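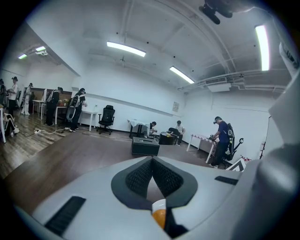 Teaching by hand at Cluvik: your questions

Last updated September 12, 2025

What do people do in a session?
You do an ordinary job at a table, over and over, and we record how you do it. Folding, sorting, putting things in boxes. The robot learns from those recordings later on. It's a lovely way to spend a morning if you like working with your hands!

Do I need to know anything about robots?
Not a thing. Some of our best recordings come from people who have never been near one. If you can fold a tea towel, you can show somebody else how to do it, and that's the whole job.

What is the difference between Flinia and Khúc?
Flinia is our hand-held gripper. You hold it, squeeze to close the fingers and do the task with it in place of your own hand. Khúc is for remote control: you sit at a desk, move a pair of handles, and an arm in another room copies you (it's great fun, and a bit odd for the first few minutes). Most people start on Flinia.

How long does it take to get the hang of it?
Usually one session. Giang Trình, who runs the training, will start you on something easy like moving cups, and then you'll pick your first proper task together. Go slowly. A calm, steady recording teaches far more than a fast one.

I dropped something halfway through. Is the recording ruined?
No! Carry on, pick it up and finish. We love those, as the robot needs to see how a person recovers from a slip. Only start again if the gripper has lost its tracking, and you'll hear two beeps if that happens.

How many recordings does one task need?
It depends on the task. The towel folding set has 1,585 so far and the cup sorting one has 1,025, and we're still adding to both.

Can I bring my own task?
Please do. Send it to Cauã Camargo with a short note on what goes where and what counts as finished. Small things you do at home without thinking are often the best ones.

What should I wear?
Comfy shoes and sleeves that stay out of the way. Take off rings and loose bracelets before you pick up Flinia.

When does Dustach open?
Dustach, our set of cleaning tasks, starts in December. You can put your name down for it now at the front desk.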